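Chapter 6
Working Rules for Shared Tables

6.1 What this chapter covers
6.2 Written rules and where they come from
6.3 The task sheet
6.4 Status lights and what they are allowed to mean
6.5 Small objects, light objects, and liquids
6.6 Stopping, clearing, and restarting
Review problems

Chapter 5 dealt with the arm by itself: its reach, its payload, and the force it can apply at the tool. This chapter deals with the table under it. Most of the trouble in a small robot cell starts at the table, with an item left in the wrong spot or a cable that has worked its way into the path of a joint. The rules that prevent this are short, and most of them cost nothing to follow. They do have to be written down, and they have to be the same on every shift.

6.1 What this chapter covers

We will use the word "table" for any flat work surface within reach of one or more arms. A table is "shared" if two arms can reach the same point on it, or if a person can reach into it while an arm is powered. Many tables are shared in both senses. The rules for the two cases overlap, but they are kept separate here because the hazards differ. Two arms can damage each other. An arm and a person is a matter for the risk assessment you prepared in Chapter 4, and nothing in this chapter replaces it.

6.2 Written rules and where they come from

Rules reach the shop floor from three directions. Published standards set the outer limits. The maker's manual sets limits for one model of arm, and these are often tighter. The site then adds its own rules, which cover things the first two sources cannot know, such as the height of the bench or the width of the aisle behind it.

Where two rules disagree, the stricter one applies until the conflict has been settled in writing. Suppose the manual allows a tool speed of 400 millimeters per second in a given mode and the site rule allows 75. The arm runs at 75. An operator who thinks the site rule is too slow should ask for a review – the speed stays where it is while the review is open.

The site rules used as a model in this chapter come from the Stisteck training cell, where students work in pairs on light handling tasks with everyday items. The full set is printed in Appendix C. Earlier printings of this book used the Flolter rules, which were written for palletizing and did not suit table work.

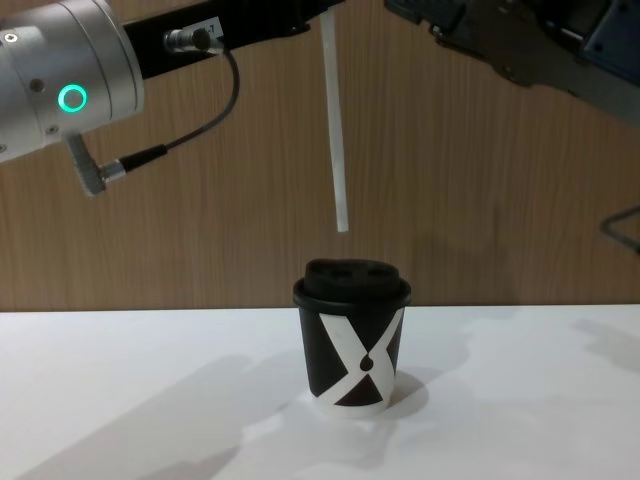
Light handling looks harmless, and the forces involved are usually low. The rules still apply in full. A arm that is placing a paper item has the same mass and the same joints as one that is placing a steel part, and the cable running along it can snag in the same way.

6.3 The task sheet

Every task run on a shared table has a task sheet, kept at the cell. The sheet is one page. It gives:

The task name and number
The items allowed on the table, with their start positions
The arm or arms in use, and which one moves first
The speed limit for each arm
The clear zone, in which nothing may be set down
The stop condition and the person who may restart

Anything that is not on the sheet does not belong on the table. This includes tools, phones, spare parts, and drinks that are not part of the task. Where a cup or bottle is itself the work item, the sheet must state whether it is run full or empty.

Cable routing is checked before power is applied. Move each joint by hand or at the lowest jog speed through the range the task will use, and watch the slack. A loop that clears the tool at the start position may not clear it at the end of the path. In the Stisteck rules, a loop at the wrist must stay at least 33 millimeters from the fingers of any gripper throughout the task.

6.4 Status lights and what they are allowed to mean

Many arms carry a colored light at a joint or on the base. The meaning of each color is set by the maker and is not the same across makers.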